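## 6. Wrist camera and first pick
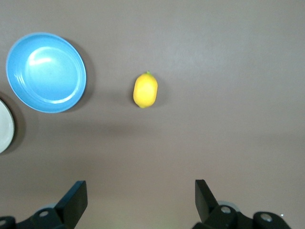 *Fig. 6. Wrist camera view, fingers open, lemon ahead of the gripper.*

Sections 1 to 5 got the arm bolted down and moving. Now you'll find out whether the camera mount is any good. The Skorden bracket drawings claim you can fit it by eye and start picking right away. I have built two of these arms, one at home and one in the shared shop, and I wouldn't trust either one that far. Plan on an evening.

You need the arm from Section 5, the bench supply, a 2 mm hex key, a steel rule, and something to pick up. Uzma Sandhu started us on a lemon and we have stuck with it. It's a strong color and it survives being squeezed by a beginner.

### 6.1 Checking the view

1. Switch off the arm supply. Leave the USB lead to the camera plugged in.
2. Support the forearm with one hand and straighten the wrist until the camera looks straight down at the table.
3. Open the live view on the laptop. Both fingertips must show along the bottom, one on each side, with clear table between them.
4. If only one finger shows, loosen the camera screws half a turn and twist the mount. Don't bend the plate.
5. Tighten the screws a little at a time, going back and forth between them.
6. Open and close the fingers by hand. Watch the live view for a cable crossing in front of the lens.

> **Note:** The finger bracket screws face the camera, so you can use the live view to see that none are missing. It won't tell you whether they are tight. Put the key on every one.

### 6.2 Setting the open width

The stock Pada config file has an open position of 2,734 for the gripper servo. On my first arm that number was fine. On the second it drove the right finger into its stop and the servo sat there humming. Treat it as a rumor until you have tried it on your own build.

1. Clear your hands from the fingers and switch on the supply.
2. Set the speed limit to 44. The default is far too quick for a test.
3. Send the open command and listen. A steady hum after the fingers stop moving means they are pushing against something.
4. If you hear it, back off the open value in small steps until the hum goes away.
5. Save the value under your own file name. The updater overwrites the stock one, and Quentin Leblanc lost a whole weekend of settings that way.

**CAUTION:** Keep fingers, sleeves and hair out of the gripper whenever the supply is on. The software stop is slow. Use the switch.

### 6.3 First pick

1. Put the lemon on the table in line with the middle of the gap and well ahead of the fingertips, as in Fig. 6. Stem pointing away from the gripper is easiest.
2. Keep the bowl and plate off to one side, with bare table between the bowl and the lemon.
3. Raise the wrist to around 275 mm above the table. Measure with the rule – the height readout is a guess until you finish Section 7.
4. Jog forward until the lemon sits between the fingers in the live view, then lower in short moves.
5. Close at low force. Stop as soon as both fingers touch.
6. Lift a little and wait. If the lemon slips, lower it and close slightly more.
7. Move over the bowl and open.

> **Note:** Look at the shadows before you blame the software. The arm shades part of the table, and the bowl and plate throw dark edges of their own. The automatic finder in the Sokata package is supposed to ignore all this. Mine chased the edge of a plate until I moved the lamp.

### 6.4 If it doesn't work

- **Fingers meet off center.** One bracket has shifted. Go back to 6.1 and check the screws.
- **Lemon rolls away on closing.** One finger is touching first. Jog sideways toward the finger that is late.
- **Live view freezes during a move.** Usually the USB lead being tugged at the elbow. Add slack before you buy a new camera.
- **Auto pick misses, manual pick works.** Leave auto off for now. Rasha Sabbagh has hers working, but only after redoing the calibration in Section 7 twice.

Do ten manual picks in a row without a drop before you go on to Section 7.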